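Home | Make | Grow | Find Out | Grown-Ups

Why Do Cloths Wrinkle? (And How to Fold One Flat)

I have folded a lot of cloths in my life, and for years I was terrible at it. My towels came out looking like sleepy potatoes. Then I started wondering what a wrinkle is in the first place, and once I'd read up on that, folding got a lot more fun. So grab a towel, clear a bit of table, and let's find out together!

First, what is cloth made of? If you zoomed way in on a towel or a sweater, you'd see that it isn't one solid sheet like a piece of paper. It's made of yarn, and the yarn is made of lots of skinny little hairs called fibers, all twisted around each other. Some fibers come from plants (cotton does), some come from animals (wool comes from sheep), and some are made in factories.

There are two big ways to turn yarn into cloth. One is weaving. In weaving, some yarns go up and down and others go side to side, over and under, like a basket. The other is knitting. In knitting, the yarn makes loops, and each loop hooks through its neighbor. A knitted cloth is stretchy for exactly that reason: pull on it and the loops change shape, let go and they mostly spring back.
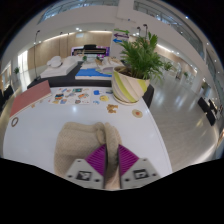
Now try this. Take hold of your cloth in the very middle and lift it up. Where did the rest of it go? It all rushed down into a droopy tent, right? That's gravity pulling on every part of the cloth at once. A book doesn't droop when you pick it up, and a plate doesn't either (phew). Those are stiff. Cloth is bendy in nearly every direction, so it needs holding in more than one place if you want it to keep its shape.

Put it back down without straightening it and you'll get a heap of bumps and folds. Each bump is a place where there is more cloth than there is table underneath it. The extra has nowhere to go but up! I think of it like a rug when you push one end toward the middle – the rug can't shrink, so it makes a hill.

Some wrinkles disappear when you smooth them with your hand. Others hang around for days. I used to think the stubborn ones were just being rude, but they have a reason. When cloth stays bent for a long time, the fibers settle into their new shape and get comfortable. Water and heat both help them move, so a damp shirt left squashed in a basket dries crumpled. It's also how an iron works, only the other way around: warm fibers get pressed flat, then they cool off and stay flat. (Irons are for grown-ups. Leave that part to them.)

At the Fandness Make-It Room in Usmont, where I help kids try things out, we did a squash test in January. We took two matching cotton squares and scrunched both into tight balls. One was dry and one was a tiny bit damp. We left them alone for 4 hours and then opened them up. The dry one had wrinkles, but the damp one looked like a map of the mountains! You can do this at home with old rags, as long as you ask first.

OK, time to fold. I'll tell you how I do it.

Lay the cloth out and find the corners. Most towels have four, though sometimes one likes to hide underneath. Pull gently on two corners at a time until the cloth is flat, then sweep your hand from the middle out to the edges. Always go from the middle out. If you sweep inward you just collect all the bumps in one spot, and then you have a mountain again.

Next, pick up two corners on the same side and carry them over to meet the other two. Go slowly here. Let the cloth hang down a little while you carry it, and put it down edge to edge. Smooth it again. Turn it and fold it in half one more time the other way, and you've got yourself a neat little packet.

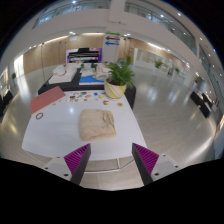 Why does a folded towel look thicker at the fold than at the open edges?

The cloth has to curve all the way around at the fold, and it can't bend to a perfectly sharp point. It makes a small round loop there, a bit like the bend in a garden hose. Fluffy cloth makes a fatter loop than thin cloth.

Each time you fold something in half, you double the layers. One fold makes two layers, two folds make 4, three folds make eight. It grows fast. If you could keep going to twelve folds you'd have more than 4,000 layers, and your towel would be a very silly tower. You can't get anywhere near that with a real towel, of course. Try it and see where yours gives up. My bath towel gets so fat after five folds that I have to sit on it.

If your edges don't match up, don't worry. Cloth stretches, and it stretches more in some directions than others. Woven cloth hardly gives at all if you pull straight along the yarns, but pull it corner to corner and it goes all slanty. Knitted cloth is even wigglier. So a square can turn into a sort of kite shape while you carry it. Just open it up, tug the corners straight, and have another go.

One more thing to try is rolling. Lay the cloth flat, start at one short side, and roll it up like a pancake. A roll has no sharp creases, so it's good for packing a bag. I roll my T-shirts and fold my towels, but plenty of people do it the other way around. 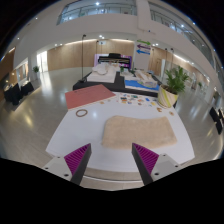
Groltineck wrote in to say: I tried the middle-out smoothing and it works, but my towel is super fuzzy and now it has a big stripe down it where my hand went. Did I break it?

You didn't break it at all! Fuzzy cloth has lots of short fibers or tiny loops standing up on top, kind of like grass. When you brush them over they all lean the same way, and light bounces off them differently, so that part looks lighter or darker. Brush your hand back the other way and the stripe goes away. You can even draw a picture with your finger and then wipe it out. I once played tic-tac-toe on a bath mat.

If you want to keep going, try the same folds with a sock, a paper towel and a pillowcase, and write down which one stays flat the longest. My paper towel held its creases best, and my sock just popped open again every time.

Filed under: Find Out > Around the House > Cloth and String

Contact Fandness | © Fandness, Usmont | Back to top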